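Step 3: Clear and Wipe a Strip-Wood Tabletop

Move small loose pieces first, then trays and containers. Lift the plant last, holding the pot and not the cactus. Shake the cloth outdoors. 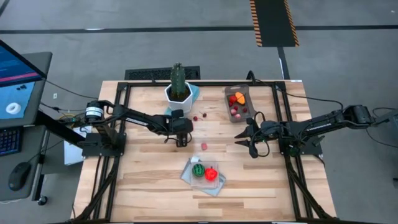
Cactus on its blue-teal cloth, cherries and tray before clearing.

Wipe along the strips with a damp microfiber cloth, then dry at once. Leave the surface bare for 30 minutes. Return the cloth, center the pot on it, and keep 2 inches clear between the pot and the tray.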